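Motoring > Local News > Shows and Meets

Tagged: classic cars, car clubs, summer events

Car club moves summer meet to Otow airfield

24 Jun 2018

The Clustesetti Motor Club will hold its summer meet at the old airfield in Otow this year, after outgrowing the high school parking lot it had used since the event began. Entries are open now and will close when the 362 spaces on the apron have been taken.

The club said the change was settled in March, when the school told organizers that half of its lot would be dug up for new drains. Members looked at the fairground and at a field behind the feed store before choosing the airfield, which has a paved surface and two gates wide enough for trailers. 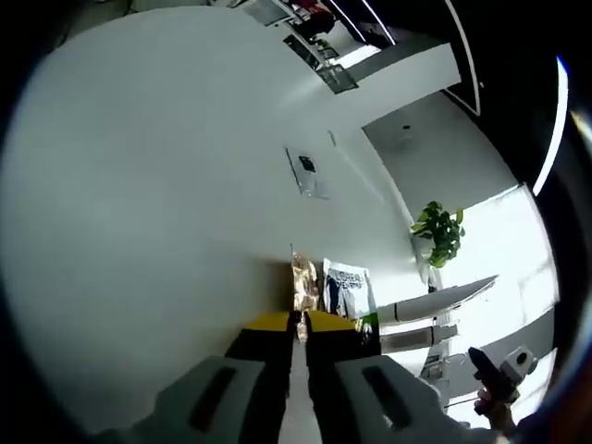
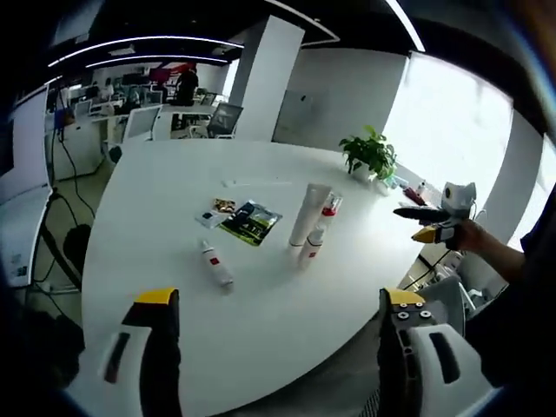
Moving was the right call, according to Eifion Lewis, even if it means a longer drive for people on the north side of town. Lewis said the school lot had become hard to manage by mid-morning, with show cars and family minivans trying to use the same entrance, and that last year he sat in line long enough to watch his temperature needle climb most of the way across the gauge. He would have liked to see the date moved as well, to later in the season when the heat lets up.

The date is staying where it was, on the last weekend of the school vacation. Gates will open to show cars at 7 a.m. and to the public at 9. Cars on display are asked to stay in place until 3 p.m., when the lanes will be opened in order starting from the east side. Owners who know they will have to leave early can ask for a spot along the fence when they register.

Entry costs $15 per car, which covers the driver and one passenger. Spectators pay $5 each, and children under 12 get in free. Parking for spectators is on the grass to the west of the old hangar. In case of heavy rain the grass will be closed and visitors will be sent to the gravel lot on the county road, a walk of ten minutes.

There are changes to the classes too. In past years cars were grouped by decade, and the 1970s group had grown so large that judging ran well into the afternoon. Cars will now be grouped by type, with separate classes for pickups, station wagons, two-seaters, sedans and full-size convertibles. Anything built before 1940 will be shown together. Motorcycles have their own row for the first time.

A new class has been added for cars that have never been restored. To enter, a car must be at least 30 years old and wear most of its original paint. Replacement tires, belts, hoses and batteries are allowed. A respray is not, though touched-up stone chips will be overlooked. The club had 37 inquiries about the class in the first week after it was announced, more than for any other.

Modified cars are still welcome but will be judged apart from the stock ones. The club had mixed the two until now, and the results drew complaints two years in a row. Engine swaps, lowered suspension and non-factory wheels will all put a car in the modified class. A period radio or an added set of seat belts won't.

Judging starts at 10:30. Hoods should be up for the engine check, and owners or someone they trust with the keys should be standing by. Each class will have a first and a second place, and there is one overall award chosen by the public. Ballots will be handed out at the gate, one per paid ticket, and the box will be closed at 1:30 p.m. Winners will be read out from the flatbed near the hangar.

Boström, the repair shop on the Otow road, is paying for the awards and will have a mechanic on site through the day with a jump pack and basic tools. The shop is also offering a free brake inspection in the two weeks before the meet for any car that has been entered. Appointments have to be made by phone.

Momodent will run the swap meet, which is being set up on the taxiway with room for more sellers than before. Stalls are $20 and must be booked ahead. Sellers can bring parts, tools, manuals, signs and model cars. Complete cars may be offered for sale only in the marked row beside the taxiway, with the price and the title status shown in the windshield. Engines and gearboxes have to be drained before they are brought in.

The airfield has not had regular flights for years, but a flying club still uses the far end of the runway on some mornings. It has agreed to stay grounded on the day of the meet. The runway itself is off limits to cars, and the club said it would be coned off. Drivers who spin their tires or race on the access road will be asked to leave and will not be let in next year.

Alvar Dahlgren, who is handling entries, said the access road was the one thing he had worried about on his first visit. It is narrow, with a dip at the drainage ditch that could catch the nose of a low car. The county has since filled the worst of it.

"I took my own car over it at walking speed and didn't touch," Dahlgren said. "If you've got a front spoiler, take it at an angle and you'll be fine."

Trailers can be left behind the hangar. There is no charge, but they have to be unhitched and the tow vehicle moved to the spectator lot. The south gate is for trailers only until 9 a.m. – after that it will be used as the exit.

The club expects around 1,000 visitors if the weather is good. Food will be sold from trucks near the main gate, and there will be water for people and for radiators by the hangar door. Shade is limited. Pop-up canopies are allowed if they are weighted down, and stakes can't be driven into the pavement. Dogs must be on a leash. Gas grills and open fires are not permitted on the apron.

A road tour will leave from the airfield at 3:30 p.m. for those who want it. The route runs along the lake and back through town, with one stop for ice cream, and is paved all the way. It is open to any car entered in the show – there is no extra fee, but drivers should sign up at the registration table before noon so maps can be printed. Fuel is available at the start of the route and again at the halfway point.

Entry forms can be picked up at the Boström counter or at the Otow public library. Completed forms should be returned with payment to either place. Entrants will get a windshield card by mail with their class, lane number and gate. Anyone whose card has not arrived a week before the meet should call the club, which will hold a duplicate at the registration table.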